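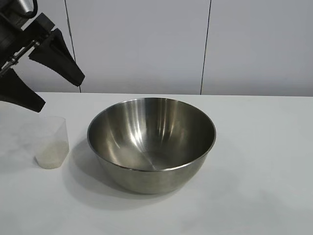

Yurii Hladun

Cidura bench cell: portioning and transfer of dry goods

Print this page | E-mail this page
Posted in May, Y. Hladun, applications

The Cidura cell transfers measured portions of dry material from cups into a mixing bowl at a fixed bench. It is supplied for kitchens, sample rooms and small packing sites where the portions are weighed out ahead of time and the tipping is done by hand. One arm, one two-finger gripper, one bench position. Rice, barley, lentils, salt and similar free-flowing goods are within its range. Flour and icing sugar are not, except by agreement with applications.

Operating sequence

The operator places a filled cup at the left station and an empty bowl at the centre station. The arm approaches with the fingers open, closes on the cup wall, lifts, moves across to the bowl, tips, holds, returns the cup and releases it. Cycle time with the standard tip profile is 19 seconds. The hold at full tip can be lengthened from the pendant where material tends to cling to the cup, and this adds directly to the cycle.

Cups should be filled to half height or less. Above that level the first part of the pour begins before the cup is over the rim of the bowl. Thin-walled plastic cups are accepted, but the grip force must be set to the lower band. On the upper band the wall deflects and the cup may be put down out of square, which affects the next pick.

Bowls may be stainless steel or plastic. With polished steel the bowl position is taken from the stored station coordinates, and the vision check on the rim is switched off by default. Reflections from overhead lighting gave false rim readings during commissioning at Zullero and the check was found to add nothing where the bowl is set down by hand against a stop.

Staffing and duties

The cell does not remove the operator from the bench. At the Zullero site, which runs 6 cells on two shifts, the same people work the line as before installation. What has altered is the content of the job. Tipping by hand was the larger part of a shift; it is now a small part, limited to materials the cell does not handle. Filling cups, checking weights, changing bowls and clearing spills have all grown to fill the time.

Dagný Snorradóttir supervises the early shift there and kept a log through the first weeks. Her entries record fewer complaints of sore wrists and more complaints about waiting. An operator who has filled the cups in advance has little to do while the arm cycles, and on a single cell the gaps are too short to be used for anything else. The site now gives one operator two adjacent cells with the cycles offset. We recommend this layout for new installations where floor space allows.

She also asked for the stop button to be moved from the rear of the bench to the front edge, within reach of a seated person. This is now standard on all units. Older units can be altered with kit 289.

Pay grading, rotation and break patterns are matters for the site. We do ask that the operators who will use the cell attend the set-up visit. Stations taught without them have in several cases had to be taught again, usually for reach or for left-handed working.

Training

Half a day covers normal running, recovery from a dropped cup and cleaning. A further half day covers teaching new stations and is intended for one or two people per shift. No programming knowledge is needed for either.

Cleaning

Fingers are matte black and are removed with a single captive screw each. Wipe down at the end of each shift. Do not spray the arm. Grain dust collects between the finger base and the rod and should be brushed out weekly, with the arm isolated.

Specification

Gripper: two-finger, tapered, parallel stroke
Maximum opening: 89 mm
Bench: flat, light coloured, matt finish preferred
Power: single phase, standard socket
Guarding: by site risk assessment

Options

Conceição cup rack, to hold filled cups ready for the left station. Premer bench scale, for check-weighing the bowl after each tip; the reading is shown on the pendant and stored against the batch. The scale raises the bowl, so the centre station must be taught again after fitting.

Lead times and prices on application. Please state the material, the cup size and the number of shifts worked when enquiring.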